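# Moving a hand-sort station over to a robot arm

These steps cover the change from hand sorting to shared sorting at a returns bench. They follow what we did at the Stevbridge site. The arm handles the plain picks and a person handles everything else. Plan the people side first, then the bins.

## Before you start

1. Write down who does what now. Enda Hayes kept a tally for one week in January and got 1218 items across two shifts.
2. Mark the items people hesitate over. In our case 92 of them needed a second look, mostly torn packaging or two things stuck together. Those stay with people.
3. Tell the crew what is changing before any equipment arrives – job titles, break times, who can stop the arm. We did this late and spent a month answering rumors.

## Set up the station

1. Clamp the bins to the table. A bin that creeps half an inch will give you bad picks all morning.
2. Tie the cable bundle along the arm, then jog the wrist through its full range at low speed. Watch for anything that pulls tight or hangs into the bin.
3. Put the stop button where the sorter's hand already goes. Ours was on the wrong side until Carmela Peñalver, who is left-handed, asked for it to be moved.
4. Load the Garnix job file and check that the pick area matches the bin floor, corners included.

## Run the mixed-bin test

Use one bin of odd items: balls, a cup, small clear packages, something soft, something flat. Leave part of the floor bare so you can see how the arm deals with items bunched together on one side.
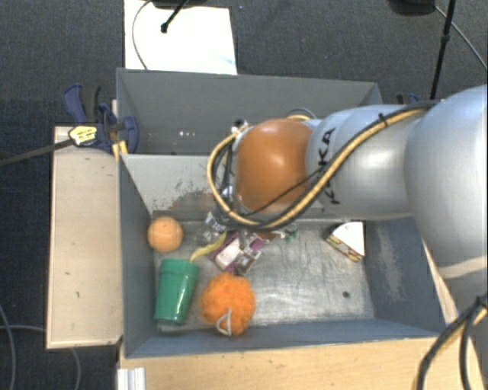
Run 40 picks at reduced speed and log each miss by item type. Don't straighten the bin between picks. If the same item is missed three times, add it to the hand list and move on. You can come back to it after the first month.

Clear packages will give you the most trouble. Ultan Dolan spent two days on lighting and got some of them working, but the crew still takes the ones that overlap.

## What changes for the sorters

Each person now spends part of the shift watching the arm and part on the hand list. Watching is tiring in its own way. Rotate every 20 minutes for the first two weeks, then ask the crew what they want. Ours chose longer turns.

Pay grade is a separate talk and should happen before go-live. At Stevbridge the sorters who clear faults moved up one step – Cormac Mac Mathúna has the form.

Keep the old hand-sort sheet at the bench. When the arm is down, the shift goes back to it and the log picks up at the next restart.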